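Household Skills, Unit 5: Frames, Flat Surfaces and the Advice That Comes With Them

Waltdale Evening Program, handout for the second half of the unit

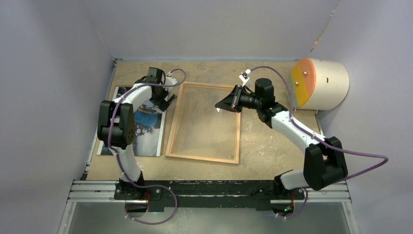

One student wrote after last week's class that all of this is overthinking, that a frame is four sticks and a frame either lies flat or it doesn't. Fair enough. I would like to agree, and for a small frame going in a hallway I mostly do. But the same student also asked why the one at home rocks on the dresser, so we will spend some time on it anyway.

1. The surface

Most guides begin by telling you to work on a "perfectly flat, clean surface." I have not met one. Particleboard is cheap, fairly flat when new, and chips if you look at it sideways. People throw out a top because it has scuffs on it, and I don't see why. A scuff is a mark. A raised chip or a lump of old glue is a problem, since a frame resting on it will rock and you will blame the frame.

Brush off dust before you set anything down. Then run your palm over the area where the frame will sit. If you feel nothing, stop fussing.

2. Is the frame flat, or is the table?

Set the frame down and press lightly on each corner in turn. If it rocks, note which corners are high. Now turn the frame a quarter turn and press again.

If the rocking stays with the same corners of the frame, suspect the frame. If it stays with the same spot on the table, suspect the table. If it does something in between, you probably have a bit of both, and the guides go quiet at this point.

Do not try to twist a wooden frame straight by hand. I know there are videos. They end before the corner opens up again.

3. Square

Measure corner to corner, both ways. Equal diagonals on a rectangular frame mean it is square, provided the opposite sides match. That second part gets left out of nearly every handout I have read, including an earlier version of this one.

How close is close enough? The Grallano leaflet in your folder gives a tolerance so fine that I doubt whoever wrote it owns an ordinary tape measure. For a picture frame, if the glass or board drops in and the gap looks even, I would leave it alone.

4. Cleaning and finish

Dry cloth first, always. If that does the job you are finished. A barely damp cloth is next, wiped along the grain and dried right away.

Groen and Botora both sell a frame polish, and both say theirs "feeds" the wood. Wood does not eat. Polish can make a dull finish shinier for a while, and if you like that, go ahead, but try it on the back edge first.

Sanding: 800 grit is often recommended between coats. It is fine, and so are several coarser papers, depending on the finish. Read the can.

5. For next time

Bring one frame from home, any size, with the glass taken out and left at home. Check it for rocking and for square before class and write down what you got, including results that make no sense - those are the ones I want to talk about. The reading is page 77 of the course pack. Skip the box on "reading the wood's mood."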